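Gallery > Desks and shelves > The tabletop tidy

Putting the flat things in order

Corina Mayrhofer, 2021-08-30

Several of you wrote in after the kitchen drawers gallery to ask whether I would please do paper next, and boxes, and all those thin flat things that have no obvious home and end up lying on top of one another (I know them well, I have a whole sideboard of them). So this gallery is all boxes, folders and slotted blue plastic, on a white tabletop, and I have put my notes after the pictures for anyone who likes to read as well as look.

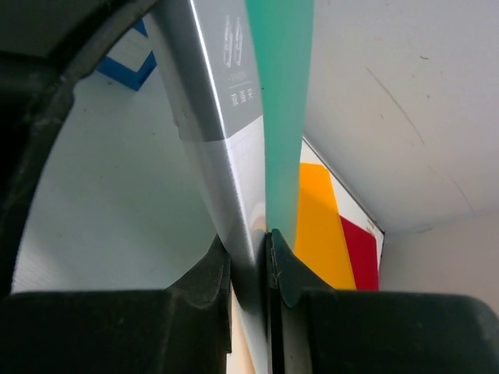
Silver-grey on one side and mint green along the next, and slim enough to stand up in a slot. 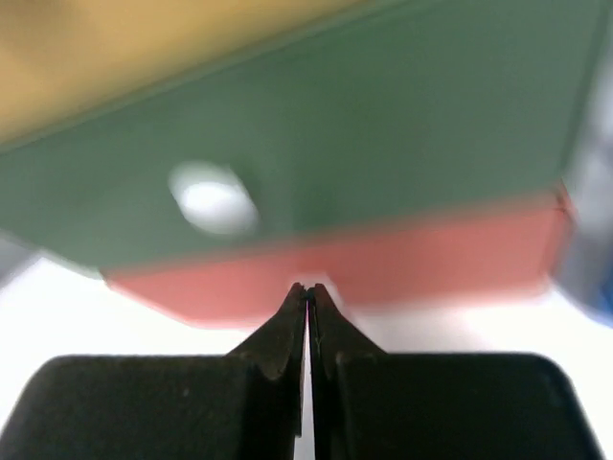

Yellow, green and red, from very close.
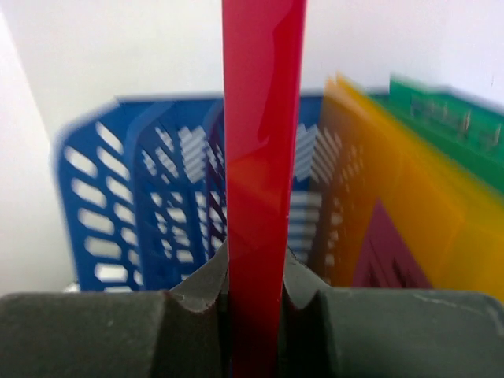

A long red strip, with the blue basket and its slotted walls behind.

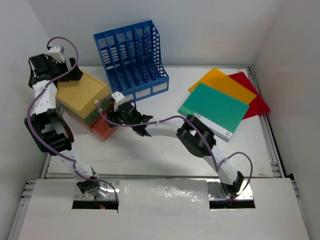 I have been fond of upright storage ever since my first office job, where the person before me had left every catalogue we owned in one heap on the windowsill. If you wanted the one at the bottom you lifted the whole lot on to your knees, took out what you needed and then put the heap back slightly more crooked than before. A divided organiser cures that in an afternoon. You stand each thing on its edge, you can see all the spines, and taking one out doesn't disturb its neighbours.

The trick, if it is one, is to sort by thickness before you sort by subject. I used to do it the other way round, very proudly, with a compartment for bills and a compartment for school and so on, and within a fortnight the bills were rattling about in a gap made for something three times their width while the school things were wedged in so tightly that I bent a corner every time I pulled one out. Now I lay everything out on the table first and put the thin ones together, then the middling ones, then the fat ones, and only after that do I worry about what they are. It feels wrong for the first ten minutes! Stay with it.

Vinzenz Pichler wrote to me in February to say that he stands the tallest pieces at the back and lets them step down towards the front, like a choir, and I have copied him ever since. It does look lovely, and it means a small booklet never disappears behind a big folder. His other suggestion was to keep one compartment empty on purpose. I resisted that for ages, since an empty slot seems such a waste when you have a table full of things to put somewhere, but he is right, and it is the one that gets used most.

Now, stacking. I don't want anybody to think I am against a stack. Flat lidded boxes are made to sit on one another and they look very handsome doing it, provided you are strict about two things. The biggest goes at the bottom, every time, even if it is the one you open most often. And you square up the edges when you have finished, with the palms of both hands, one side and then the next. A stack that leans a little is fine for an hour while you are working, but leave it overnight and you will find the lid of the lowest box has taken on a bow that never quite comes out again.

What goes in a lidded box? In our house it is the things that would slide about if they stood up: photographs, loose cards, the children's old certificates, instructions for appliances we may or may not still own. Roald Björklund, who reads these pages from much further north than I would have guessed, keeps his seed packets in one and says they fit as if they had been measured for it. I tried it with mine and had to buy a second box.

A few of you asked about colour. I do love a coloured folder, and I will happily admit that half the pleasure of an afternoon like this is in choosing which colour sits next to which - but I wouldn't build the whole system on it. Shops stop stocking the shade you started with, and then you are left with a green that isn't quite the other green, and it will annoy you every single morning. Use colour where you already have it, and put a label on everything else.

Labels, then. If your organiser has label areas along the bottom edge, please use them, and use pencil for the first month. You will change your mind. I changed mine so often that the card wore through, and I was very glad I had not gone at it with the good pen. Keep the wording short too. "House" is a better label than "House insurance and boiler and other", which is what I once wrote, in letters so small that I needed my glasses to find my own boiler certificate.

Plastic with slotted sides wants a wipe now and again, as dust settles along the lower rims of the holes. I use an old soft toothbrush and warm water with a drop of washing-up liquid, then stand the thing upside down on a towel until it is properly dry before any paper goes near it. Shahla Mousavi recommends a dry paintbrush and says it does the job in half the time. I haven't been brave enough to retire my toothbrush.

The last note is about clearing the table before you begin, which sounds like something you hardly need telling, but I have started in the middle of a mess more times than I care to say, and it always takes twice as long. Move everything to the floor or the sofa, give the surface a wipe, and bring things back one pile at a time. A pale tabletop helps a great deal. Anything you have missed shows up at once, and there is something very cheering about seeing so much clean white space between one pile and the next.

I have had up to 300 letters and messages about the drawers gallery, and I am still answering them, so do be patient with me if you have written and heard nothing yet. Notes on wrapping paper are particularly welcome, as I am stuck on the long rolls.

More in Desks and shelves

The Hullside pantry, shelf by shelf
Kitchen drawers, before supper
Tiburcio Rosales and his button tins
Small boxes for small things
Where to keep the string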